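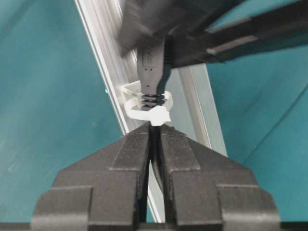 Pince noire, les deux doigts presque joints

Hôtel Platmont ou résidence Achari pour dix jours ?

murali_shenoy
7 janvier 2021
Bonjour à tous. Je cherche un logement pour juillet, avec ma femme et ma mère. J'hésite entre l'hôtel Platmont, à Grurkent, et la résidence Achari, un peu plus haut. Le Platmont demande 1225 euros pour 10 nuits, petit déjeuner compris. Est-ce que le bruit du port est gênant le soir ? Ma mère dort légèrement.

plivel_sud
Nous avons pris le Platmont deux fois. Bâtiment de 1920, beaux plafonds, personnel aimable. Côté port on entend les bars jusqu'à minuit, demandez une chambre sur cour.

Odile_R
Pas d'accord pour la cour : les cuisines donnent dessus et ça commence à six heures. Je préfère l'Achari, même sans ascenseur.

murali_shenoy
Merci. Sans ascenseur, c'est difficile pour ma mère. Il y a combien de marches depuis l'arrêt de bus ?

Odile_R
Pas compté, mais il faut presque 30 minutes à pied depuis la plage, et ça monte.

plivel_sud
Les cuisines, c'est seulement au premier étage – au troisième je n'ai rien entendu.

murali_shenoy
Alors je vais écrire au Platmont pour le troisième sur cour. Je vous donnerai leur réponse.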